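3rd October, disassembly cell, two arms

Came in to Harish's note: gripper arm dropping off position again after lunch, so no runs till checked. Base bolts first. All fine on the near arm, one on the far arm took a quarter turn. Paint-marked them all so we can see if they creep.

Fingers off, cleaned, back on. Left finger screw had lost its threadlock, redid it. Remember the bits of threadlock get in the linkage – wipe before closing up.

Put the tower back on the bench on its side, panel off, and re-taught the approach points above the drive bays. Old points were from January and the fixture plate has moved since.

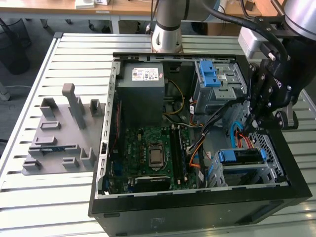
Approach height over the cage was 70 mm, now 131. Slower but the camera cable has slack all the way through the wrist turn. Speed cap stays at 300 mm/s untill Sointu has seen a full shift of it. Don't raise it from the pendant, it gets saved into the Isum program and then everybody has it.

Cable route: loop at the camera housing was rubbing on the joint cover. Moved the clip one hole back, new sleeve. Mojtaba wants a proper dress pack from Flendska, quote asked for. Not holding my breath.

Then fixture plate check with the wrist camera. Jogged in slow, blue tool on, tip in under the wide bracket. One memory board left seated in the long pair as a referance for the slot line. Offset came out the same twice so I kept it. 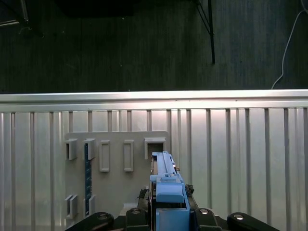 **Still open**

- Toivo: spare finger set, the last one went to the Bălan cell
- torque check on finger screws after 300 cycles
- re-run plate offset if anyone so much as leans on the bench
- backup of new points is on the cell PC only, copy to the share tmrw
- ask Ville where the short hex key went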